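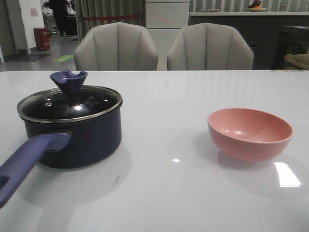 Pisura small saucepan with glass lid, and pink bowl

Pisura Small Saucepan, dark navy with purple handle

Every pan maker promises you one pot that does it all. We've been selling cookware in Vemville long enough to doubt that, and this one doesn't change our minds. It's a small, deep pan. Buy it for oatmeal, a can of soup or eggs for two people. Pasta for a family, no.

The good: the lid is glass, so you can check on a simmer without lifting it. The knob stands up tall and flares out, which gives you something to grab. There's a hanging hole at the end of the handle.

Less sure: Pisura calls the handle "always cool." We'd keep a towel nearby. They also say the matte outside won't mark. Nuala Mac Suibhne, who does our testing, had hers on a gas burner for 8 weeks and found 2 light scuffs near the base. The purple is a matter of taste, and the knob and handle aren't quite the same shade.

The pink bowl is sold separately. It's fairly deep, sits on a narrow foot, and we use it for cereal. Ask before you put it in a microwave.

Lids: one included. Spare knobs come from Berolora and take up to 15 days.
Care: hand wash, whatever the box says.
Returns: unused pans only, with the box.
Next delivery: May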